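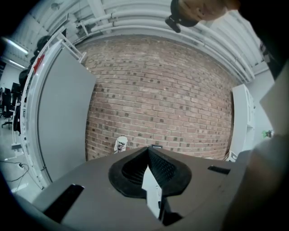
Gripper upkeep: do we believe the 500?

The supplier's sheet for the Wandex hand gripper says the rubber boot lasts 500 hours of use before it needs changing. Ours was replaced at 372. The one before that went to 487, but Mercy Temba, who keeps the log, thinks it had been slipping for a good while by then and we were all too polite to say so.

I have my doubts about any figure that comes with a round number and no test conditions. Hours of what? Picking up cups is one thing. Dragging the finger along brick and table edges is another, and we do plenty of both.

Amrit Nguyen wants to go over to the Kokport boot, which costs more and is supposed to fix everything. Maybe. I read the brochure twice and couldn't find a word about how it behaves once the ribs wear down. We've ordered one to try. One.

Meanwhile, the new routine for the gripper, starting Friday:

Wipe the boot with a damp cloth at the end of each shift. No solvent. The last person who used solvent knows who they are.

Look at the ribs under a bright light. If you can't feel them with a fingernail, change the boot and write the hours in the log.

Check that the finger sits straight in the boot. If it leans, back off the 4 small screws, reseat it and tighten them a little at a time, going corner to corner.

Close and open it ten times before you hand it on. Listen for clicking.

Blow out the slots in the body. Dust collects there and I'm fairly sure it is behind half of the "sensor faults" we sent back to Undell last winter, whatever their report said.

Ginette Sandhu has asked whether we could have the software count the cycles and send a reminder. We had a reminder. It went off every morning through December and people learned to click it away. I would sooner have a pencil on a string.

Spare boots are in the drawer under the label printer. Please don't take the last one without telling Mercy.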